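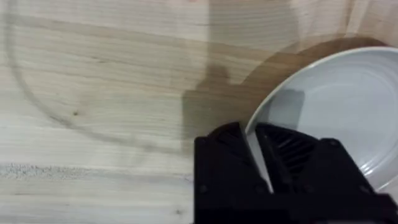

Re: [kitchen-ops] Vi at the dish bench, what changes for the late shift

I'm answering the whole list because the same questions came to me separately. The earlier message is copied in first.

Quoted message from the Drudbridge late shift:

We heard that Pernthorpe has the Vi arms from Mustonen working on plates and racks, and that our kitchen is next. Three things we'd like to know before June. Does anybody lose hours? Who gets called when it drops something or stops? And are we still doing the racks by hand, or are we just going to stand there and watch? We do 300 covers on a normal night with 12 people across the kitchen, and the dish area is already the tightest spot in the building. Please don't send the brochure again.

End of quoted message.

Hours first. The June rota has the same number of shifts as the May one, and I was told in writing that it stays that way through the trial. I can't speak for what happens afterward, and I won't guess.

What the arms do at the moment is narrow. They handle single plates and cups at a wood table with a wire rack on it, with plates standing on edge or leaning in the slots. There are no glasses and no knives in the trial, and no stock pots. Scraping, soaking and loading the machine are still ours.
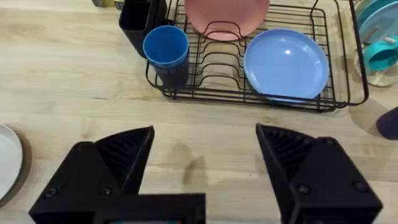 Dish and Service Section, Pernthorpe

Stops are the part that changed our day the most. When Vi stops, a light goes on by the pass and one of us walks over. We had a 20 minute training session on clearing it, and to my mind that was too short. The first week most of us called the Mustonen line for things we now fix ourselves. Ask for a second session, on paid time, and have it at the table with your own plates.

The job titles haven't moved but the work has. Before, whoever was on racks stayed on racks all night and went home with sore wrists. Now that person splits the night between the table and prep. Some like it. Two of our longest-serving people don't, because racks was the one job where they were left alone to get on with it, and prep means being asked for things every few minutes.

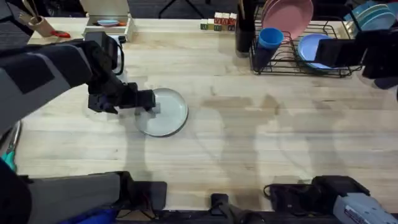

There is also the question of who decides when it gets switched off. Our agreement is that anyone on shift can stop it without asking, and the supervisor restarts it. We wrote that down and taped it up next to the time clock. I would get the same thing on paper before yours is plugged in – it was much harder to agree on once the arms were already running.

We hold a short talk at 5 p.m. before service, where whoever had the table the night before says what went wrong. The notes go to Mustonen every month, and we keep a copy.
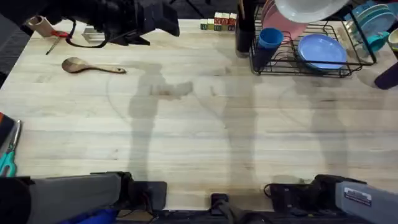 A reply from Drudbridge, sent to me off list and passed on with permission, says the written stop rule is welcome but the move to prep needs to be settled first. Several people there have never been trained on prep and are on the lower rate for that reason. If they are going to cover it half the night, the message goes on, the rate has to follow, and the crew would like that answered before anyone talks about floor space.

I agree with that. At Pernthorpe we were all on the same rate, so it never came up, and I should have thought of it. I've asked for pay to go on the agenda for the next joint meeting and will post the answer here when I have it.

If other sites have a table going in, send me your stop rules and I'll put them together in one file.

Pernthorpe dish section rep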